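Home | About Us | Services | Our Work | Contact

About Jetska

Hi, and welcome! I'm the person behind Jetska, a small home-tidying and room-styling business I started with 54 dollars, a label maker I already owned and a lot of opinions about shelves. I grew up in an apartment on Raltlow Street where every flat surface had something on it (usually mail, sometimes a cat), and I was the kid who rearranged the bookcase on Sunday mornings for fun.

That was the whole training, really. I worked in a furniture store for 11 years after that, and what I loved most was the part after the sale, when people would call and ask me what on earth to put in the thing they'd just bought!

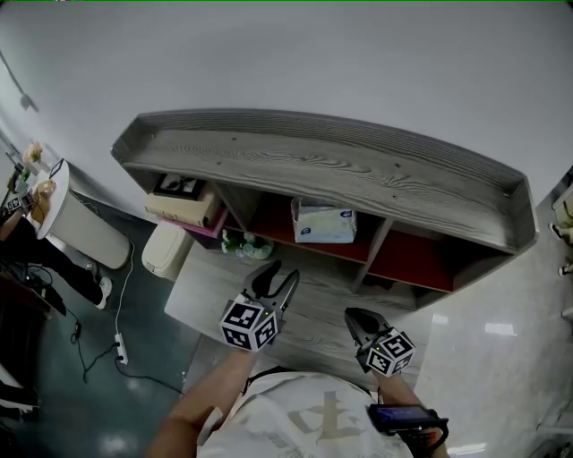 So now that's what we do. We help with living rooms, desks, hallways, craft corners — anywhere the small stuff piles up. I'm a big fan of open cubbies, the kind with no doors, and I will talk your ear off about them if you let me. Books lie flat if they're going to slump anyway. Tissues get a spot you can reach from the couch. And please leave one compartment alone for a while, you'll find out soon enough what wants to live there.

We don't push new furniture on anybody. Most of our jobs use what's already in the house, plus maybe a flower or two, and yes, I like fake ones (I travel, they survive). A typical visit runs 3 hours and we talk through every shelf with you before we touch it. 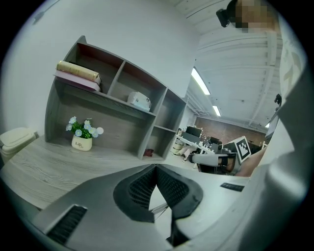 Two books, a little box and the "Life" pot out in front.

We're a team of 2 these days, and we work out of a bright little studio in the Ibrahim Building, upstairs from the bakery. Our Dresetus package is the one most folks start with — one room, one visit, and a follow-up call in a month to hear what stayed put and what wandered off. Come by and say hello, the coffee's on most mornings and I love looking at pictures of messy shelves!

Contact Jetska | Ibrahim Building, upstairs | © Jetska, all rights reserved | Back to top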